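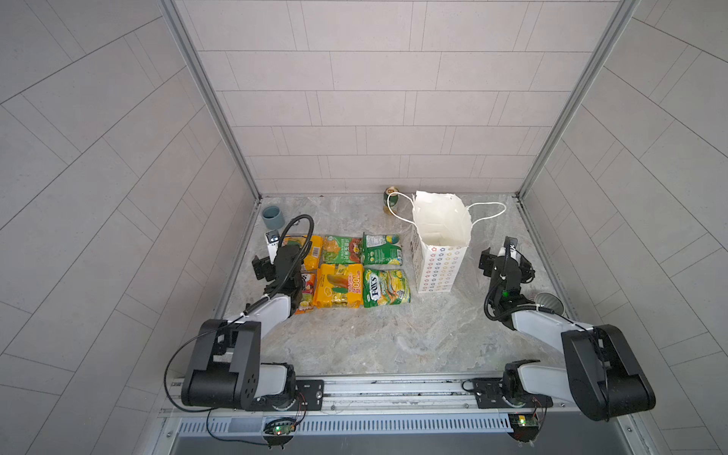
1. The task

Our project was to teach a two-arm robot to pack a shopping bag. The items are snack packages laid out on the work surface, and the bag is an ordinary white paper one with rope handles that stands open beside them. The robot is not programmed with positions. A person drives both arms by remote control, the arms and grippers are recorded the whole time, and the recording is then used to train a policy.

We chose bagging for two reasons. The snack packages are soft and differ in size, so one fixed grip does not work for all of them. The bag is also light and moves when it is bumped, so one arm usually has to steady it while the other lets go of an item.

2. Setup

The two arms are mounted on an aluminum rail across the front of the cell. Each has a parallel gripper. The operator sits outside the cell with a pair of smaller leader arms, and each leader joint is copied by the matching joint on the robot. We wrote the recording software ourselves and called it Druda. It saves the joint angles, the gripper opening and the camera video with a shared clock.

The layout has six snack packages in two rows, to the left of the bag. Other things are left on the surface as distractors: a small white box, a blue-gray cup, a drink can against the back wall and a clear cup on the right. The operator must not pick these up. In the second half of the collection we moved the distractors between episodes.

3. Procedure for one demonstration

3.1 Set the packages in the grid and open the bag fully. Fold the top edges outward so the mouth stays wide.

3.2 Bring both arms to the start pose, with the left gripper near the snacks and the right gripper beside the bag.

3.3 Start the recording and wait for the tone.

3.4 Hold the bag edge with the right gripper. Pick the packages one at a time with the left gripper, back row first, and lower each one into the bag before releasing it.

3.5 Return both arms to the start pose and stop the recording.

If a package is dropped outside the bag, the operator may pick it up again once. If it is dropped a second time, or if the bag falls over, the episode is marked as failed and kept in a separate folder.

4. Data collected

We collected 300 successful demonstrations, starting in September. All of them were done at the Drakgate lab, by 3 operators working in turns. We had planned to do part of the work on the second cell in the Urnon building, but its leader arms had a different gripper handle and the recordings did not match well.

The main difference between operators was speed. One of us moved fast and stopped hard above the bag, which made the bag swing when the right gripper was holding it. After the first week we agreed to slow down over the last part of each move. The early recordings were not removed.

5. Problems

Operators could not feel how hard the gripper was closing. Everyone squeezed the packages too much at first. We limited the closing force in Druda, and after that the flat packages sometimes slipped. The limit we kept is a compromise and should be set for each item.

The cables at the wrists also need attention. If a wrist is turned too far in one direction, the cable pulls tight and the joint lags behind the leader arm. We added a warning sound, but a joint limit in software would be better.

The clock on one leader arm drifted in long sessions. We restarted it every 2 hours.

6. Training and next steps

The first policy, trained on the whole set, learned to reach for the back row and hold the bag. It had trouble with packages lying close together, where the fingers often closed on two at once. We plan to record a separate set for that case, with the Mangubat gripper tips, which are narrower.

Report submitted January 23, 2019

Contact: Drakgate Student Robotics Projects | Copyright 2019 | Back to top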